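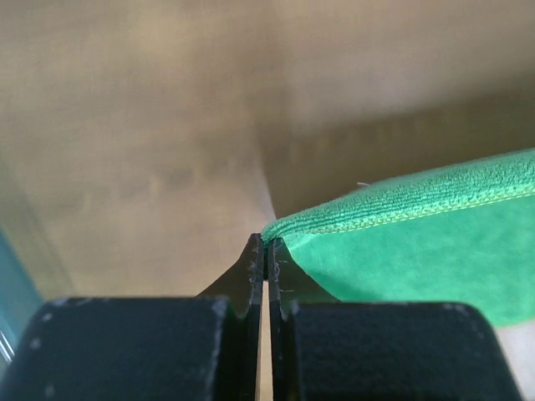

Towel folding draws a crowd at the Wulthorpe open day

2024-08-17

Reading time: 3 min

I went to Wulthorpe this morning expecting to stay for one coffee, and I ended up watching a robot handle towels until my parking ran out. No regrets!

The automation workshop on Povby Street opens its doors twice a year, and the last one, in April, was all conveyor belts and label printers (fine, but you've seen one label printer). This time the folks from Zilex brought their laundry project, and they let us stand close enough to follow every move on a screen next to the table. The sign-in sheet had 300 names on it when I left, and I'd guess half of them were under ten years old and standing in front of me.

If you've never thought about how you pick up a towel, join the club. You grab it and go. A robot has to find a spot worth grabbing first, and the team told us corners are the big prize. Get a good corner and the rest of the cloth has a chance of hanging the way you want it.
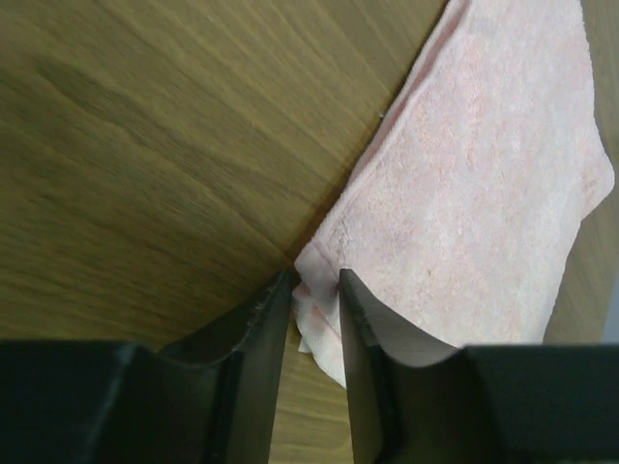

A corner of the pink towel between the fingers.

The woman next to me runs a small guest house and had a lot of opinions about hems. She wanted to know if it could do fitted sheets. The answer was a very polite "not yet," and she laughed so loud that people at the Chettiar booth turned to look. (Chettiar makes the software that plans the arm's moves, and they were giving out very decent cookies.)

I asked how long all this has taken. The laundry project has been going for 26 weeks, and the team says it has logged 396 practice folds in the past month alone. Their goal is a hand towel folded in under 90 seconds. I timed myself at home and I'm well under that, but then my stacks lean.
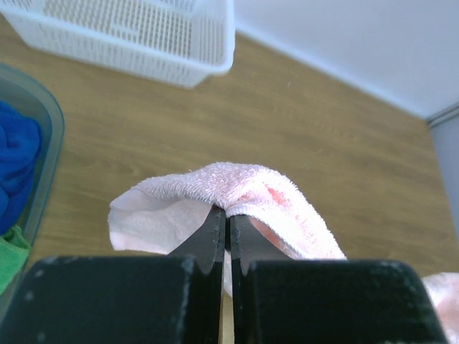
Pink towel in the grip, with blue and green cloths in the bin at left.

What got me was how much everybody cared. Whenever the fingers closed on some fabric the whole row of kids went quiet, and so did I. One boy asked if the robot ever gets bored, and the engineer said no, but she does, and that's why they play the radio.

I stuck around for the question session too. People asked about socks, about price, about whether it could be taught to put things away after (yes please). No price yet, and socks are on a list somewhere.

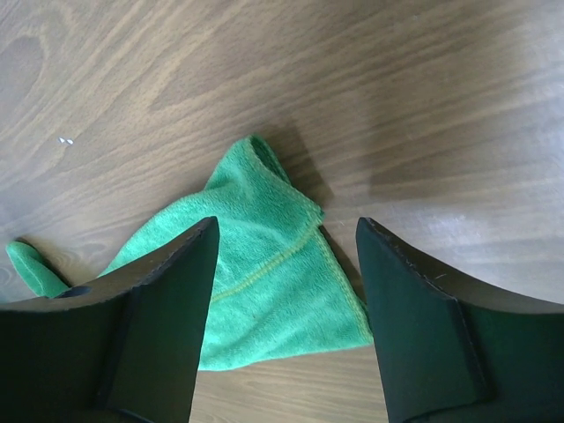 The green cloth on the table, crumpled.

The workshop is open again tomorrow from ten to four, free to get in, with the towel table running after lunch. Park behind the library if you can, and go easy on the cookies so there are a few left for me.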